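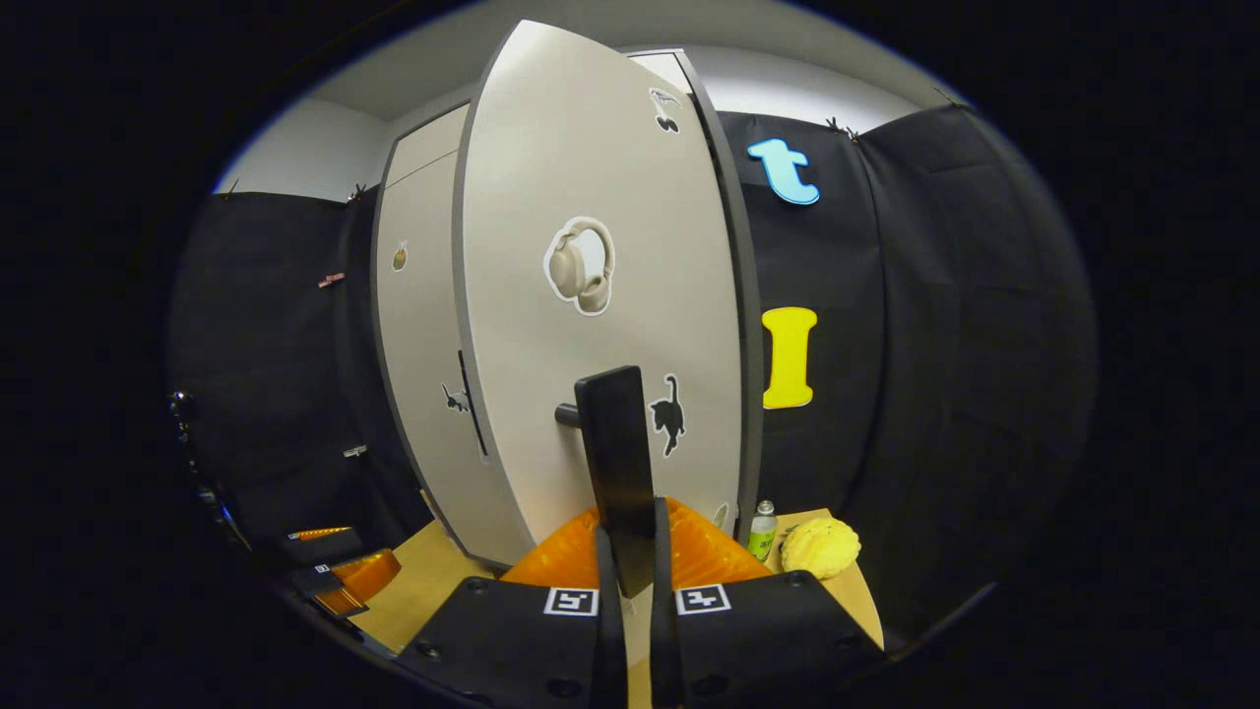

Zerby Club Batting Pads, adult

Light pads for league and Sunday cricket. New straps for this season, the old ones came loose in the wet and we got fed up of hearing about it.

Sizes: youth, mens, mens large. Left or right hand, say which when you order. If you don't say we send right.

Weight 994 g each in mens, bit less in youth. Cane front, foam behind, three straps with the wide one at the calf. Knee roll is softer than on the Flavine pad, so less breaking in. Some players still prefer the Flavine — stiffer, heavier, lasts longer if you open the batting every week.
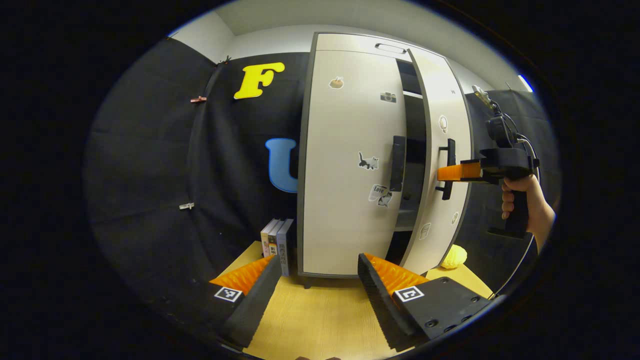

Whitener: don't use the thick stuff on the straps, it cracks. Face only.

Stock as of March 2018: 247 pairs in mens, youth nearly gone, mens large due back from Lanz when the boat gets in. No back orders on youth sorry.

Club orders. Five pairs or more gets the team price, ring and ask for Elínborg Bech. She does the Barkovbridge league kit aswell so may be out, leave a message. Names on pads can be done, allow two weeks. Not in April, too busy.

Returns: unworn, tags on, 28 days. Pads with ball marks are worn pads.

Goes with: Zerby thigh guard, Lanz 300 gloves, Flavine duffle (takes two pairs of pads plus a helmet, bat sleeve on the side).

Item code ZP 4000. Quote it if you phone, there are two Zerby pads and they look teh same on our system.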